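Keeping the Play Kitchen Small

May 19, 2024

We moved to the Givbridge apartment with 2642 pounds of stuff, according to the moving company's scale ticket, and one full box of it was play food. I know because I labeled that box myself and then carried it up the stairs when the movers left it by the mailboxes.

The play food had been building up for years. Some came from my sister's kids, some from yard sales, and some was a birthday set that started at 100 pieces. By the time we packed, that set was down to 68. I counted them on the floor the night before the move, mostly to find out whether it was worth taking. I decided it was, and then left the box taped shut in the hall closet for most of the spring.

When I finally opened it, I did what I should have done before paying to move it. I made three piles. One was trash: cracked cups, a carton with the bottom gone, stickers that had come off whatever they used to be stuck to. One was for the thrift store on Lopes Street. The last was what would stay out, and my rule was that it had to fit on one table with room left to play.

The old setup had been a wooden play kitchen with a hutch on top. It looked nice in the corner for the first year. After that the doors hung crooked and everything got shoved into the oven part until it wouldn't close. My daughter hardly stood at it. She would pull out what she wanted and carry it to the coffee table, so a table made more sense to me than another kitchen. We gave the hutch away before the move and I haven't missed it.

I measured the wall under the window at 760 millimeters between the radiator and the door trim. (My tape measure has inches on the other edge, but they've worn off past the first foot.) It's not a lot of wall. A small table goes there with its short end in and still leaves a path to the window.

Sorting the food was easier than I expected. I kept things she could name and things that get used in pretend cooking. Fruit gets used constantly. The ketchup gets used on everything, including fruit. The fancy pieces, like the sushi roll with seven parts, mostly got lost under the couch, so those went in the thrift store pile.

Cookware took longer. I had a whole Grosis tin of little pans and lids, and most of the lids fit nothing. I tried each one and kept the matches. The dishes were simple, a few cups and bowls and a plate.
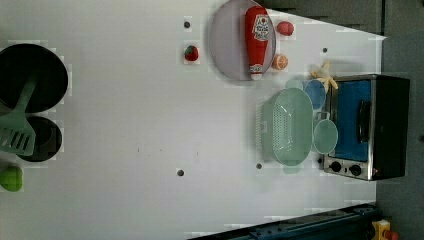

Posted by Bolteck Mom

The toaster oven was the one thing I went back and forth on. It takes up more of the table than anything else, and it's the only piece I can't toss in a bin at the end of the day. But it's where the cooking happens in her games. Whatever is on the menu has to go to the oven first and then to the plate. I put it at the right side and the cookware on the left, with the middle more or less open for the plate and whatever food is out at the moment.

The top of the oven works as a shelf whether I want it to or not. The banana is up there. I used to move things off it and I've stopped.

I like the green colander basket more than I thought I would. It has a handle, so it can be carried around the room and filled up, and it's a decent size for collecting the small food when we clean up. The strawberry and the tomato are both small enough to disappear for weeks, and having one basket they're supposed to go into has helped. The measuring cup is the same kind of pale green, and she treats the two of them as a set. The light blue bowl is used for soup.

The orange half is from an older set, one of those cutting sets, and I don't know where the other half ended up. It has been a half for as long as we've lived here. She serves it that way.

A white tabletop shows smudges. There are a few faint ones in the middle that I should go after with a damp cloth. It's a smooth surface and most things wipe off it, so I do it when I'm already doing the kitchen counters, and I don't buy a special spray for it. Dish soap and water has been fine on the toys too. I do the plastic food in the sink every couple of weeks, swish it around, and lay it on a towel. Anything hollow I squeeze out first. Water gets inside and stays there, and we've had to throw out a pear over it.

The food that didn't make the table but was too good to give away is in a shoebox on the closet shelf. I swap a few pieces now and then. There's no schedule for it. If something hasn't been picked up in a while, it goes in the box and something else comes out. The corn and the loaf of bread are in there now. She asked about the bread once, I got it down, and it went back up a week later.

Cleanup is quick with this much stuff, which was the point of the whole exercise. The old play kitchen could take half an hour if I wanted it to look right. With the table, food goes in the basket, pans get stacked, and the plate goes on the oven. Sometimes I leave it how it is and go to bed.

A few things I would still change. I'd like a second plate, so two people can eat. I'd like a real hook or a rail for the pans so they don't take up the left edge, but I'm not drilling into a rental wall for toy pans. A tray with a lip might be enough. I saw one at the thrift store when I dropped off the bags and talked myself out of it because I had just carried two bags of things in.

I also still have the rest of the Grosis lids. They're in a sandwich bag in the kitchen drawer with the batteries. I can't tell you why I haven't thrown them out. The pans they belong to must be somewhere, possibly in the one box we haven't opened yet, marked "misc. hall," under the winter coats. I'll get to that one in the next few weeks and put up another post if there's anything in it besides extension cords.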